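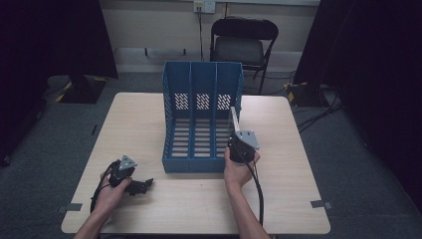
The Case for Answering Letters

13 June 2022

Public bodies receive fewer letters than they once did, and many of them have drawn the conclusion that letters no longer matter. In January the district authority at Valtedon closed its correspondence desk and moved all enquiries to a web form. Tustport is considering the same step. We wish to set out why we believe Valtedon was mistaken, and why Tustport should take longer over its decision than the present timetable allows.

We should state our interest. This association has represented residents in their dealings with local bodies for 19 years, and a large part of our work consists of helping people to write to them. We see what is sent and we see what comes back. Our view is formed by that experience and should be weighed accordingly.

The argument for closing the desk was put in the usual terms. A form directs each enquiry to the right department, gives the sender a reference, and records the time at which it arrived. Staff who had spent their mornings opening envelopes can be given other duties. These are real gains. A resident who wishes to report a blocked drain or a missed collection is well served by a form, and we have no wish to see such matters returned to the post.

The difficulty lies with everything else. A form can ask only the questions its designers thought of. The Valtedon form, supplied by Chang, opens with a list of subjects from which one must be chosen before any writing can be done. A tenant whose housing problem is bound up with a benefit decision must pick one or the other, and the half that is left out will be seen by a department that has no power to deal with it. In a letter the same tenant would set down both in the order they happened. The reader would have to decide who should act, and deciding who should act is properly the work of the authority and never of the person asking for help.

There is also the matter of length. The box provided for the enquiry is short, and residents are told to be brief. Brevity is a courtesy in most correspondence, but people who write to a public body in distress do not always know which facts are the important ones. A practised clerk could find, in the fourth paragraph of a rambling letter, the sentence that changed the case. We have known several such clerks. Their skill took years to acquire and was seldom recorded in any job description, so that when the desk was closed it did not appear among the things that would be lost. 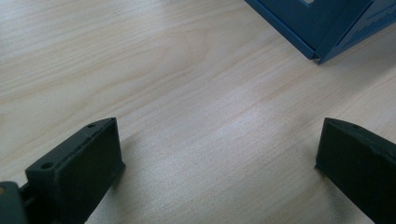 A further point concerns the reply. Under the old arrangements Valtedon undertook to answer every letter within 19 days, and for the most part it did so. The answer was signed and could be kept. It could be taken to an adviser, shown to a landlord, or produced at an appeal. What the form sends by return is an acknowledgement, followed in due course by a notice that the enquiry has been closed. The notice seldom says what was decided. Residents have come to us with two such notices about the same enquiry, each giving a different reference, and with no means of learning what either of them meant.

It has been suggested that a telephone call would settle cases of this kind. Sometimes it does. Many of the people we assist find the telephone harder than writing. Some are deaf, some are anxious, and some work at hours when the line is not open. Others simply wish to have a record of what they were told. A conversation leaves the caller with nothing to point to when the next officer takes a different view, and officers do change, often in the middle of a case.

We are aware of the financial position. The saving from closing the Valtedon desk was put at 60 thousand pounds a year, and no authority is in a position to turn that away lightly. We would ask only that the other side of the account be drawn up with equal care. Enquiries that are not answered properly the first time do not vanish. They come back as complaints, as visits to the front counter, as requests from elected members, and as cases brought to bodies such as ours. Each of these is dearer to handle than a letter. None of them was counted in the figures placed before members, and we have seen no sign that they are being counted now.

Tustport has the advantage of deciding second. Its residents are on the whole older than those of Valtedon, and the villages along the Beltska still have poor connections, so that the share of people who depend upon the post is likely to be higher. The consultation paper passes over this in a single sentence. It says that those unable to use the form "will be supported to do so at the library". The library at the Beltska end of the district is open on 2 afternoons a week. A promise of support that depends upon those afternoons is a thin one, and the paper should have said so.

We do not ask that Tustport keep its present arrangements unchanged. They have faults. Letters are passed from room to room without any note of where they have gone, and a resident who telephones to ask after one may be told that it cannot be found. Copies are taken in some departments and not in others. A good deal of what the form does well — the reference, the date of receipt, the name of the department responsible — could be applied to letters at very little cost. An incoming letter can be given a number on the day it arrives. The number can be sent to the writer on a card. These are old practices, and they fell out of use through neglect more than through any decision to end them.

Nor should the replies be exempt from criticism. Public bodies have long had a weakness for the stock paragraph, and some of the letters we have been shown over the years answered a question that had not been asked. A correspondence desk is worth keeping only if those who work at it are allowed the time to read, and are trusted to depart from the standard wording when the standard wording will not do. We would sooner see fewer letters answered each morning and each of them answered in full.

There is an older principle behind all this, and it deserves to be stated. The right to petition those in authority has never depended upon the petitioner's use of a prescribed form of words. People have been entitled to write as they are able, on what paper they have, and to be read. An authority that accepts approaches only through a page of its own design has narrowed that right, even where it meant no harm by doing so. It has decided in advance what its residents may wish to say.

We have therefore asked Tustport to extend its consultation, and to publish the number of enquiries reopened at Valtedon since the change. We have asked that any new arrangement keep a postal address, printed on every notice the authority issues, and that letters sent to it be answered by letter. Lastly, we have asked that the matter be reviewed after 5 years by officers who had no part in the original decision. Our full response may be read at the association's office during ordinary hours, and a copy will be posted to any member who writes to request one.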